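Who Gets to Be an Engineer? A Student Project on Women in Technical Training at Tokell

Wickramasinghe College, Engineering and Society module
Submitted Sep 13, 2023

I picked this topic because I was tired of hearing that "things are fine now." My own first-year class is much more mixed than my mother's was, and I love that, but I wanted to know what happens after the first year, when people choose a specialty and start looking for placements. So I spent most of August reading through records and talking to students, and I had a great time doing it!

The main source was the apprentice intake register of the Tokell training center, which trains technicians for power plants and water utilities. The center let me use a version with all the personal details taken out. It covers 969 people who started a course there, and 572 of them finished and went on to a job in the field. I also ran a short survey at Clirport, the student housing block next to the center, and got 40 replies back. A few of those were three pages long, which made my week.

What I expected to find was a gap at the door: fewer women applying, so fewer women starting. That gap is there. But the part that really grabbed me was the placement stage. Women who wrote to me had often been sent to planning or records work for their first placement, while the men in the same course went straight to maintenance crews. Hardly any of them had asked for it. One wrote that she "found out from the list on the wall." Maintenance hours count toward the license, and records hours only count in part, so a placement like that can push the license back by a whole season.

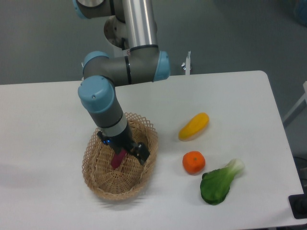 Do women drop out of the courses more often than men?

The register can't settle that, as it lists the date someone left and leaves out the reason. In my survey, the women who had thought about leaving mostly talked about placements and shift times. Only one mentioned the classes, and she meant the early start.

The second thing I looked at was mentoring. Vesum, the mentoring program the center runs with past students, pairs each newcomer with someone already working. Students could ask for a woman as a mentor, but the box for it was on the back of the form and plenty of people missed it (I missed it too, on my first read). Those who did get the mentor they wanted were full of praise. They wrote about practical stuff, like where to buy work boots in small sizes, how to speak up in a shift meeting, and which courses to take next.

I have 3 suggestions for the center. Let students rank their placements before the list goes up. Count the hours spent in records work by sex and by course, every term, and post the result. Move the mentor question to the front of the form.

My survey was small, and people with a strong opinion were probably more likely to answer. I'd also like to hear from the ones who left before finishing, and I had no way to reach them this time. If I get to carry this on next term, that's where I'll start, along with a second survey for the supervisors who draw up the placement lists.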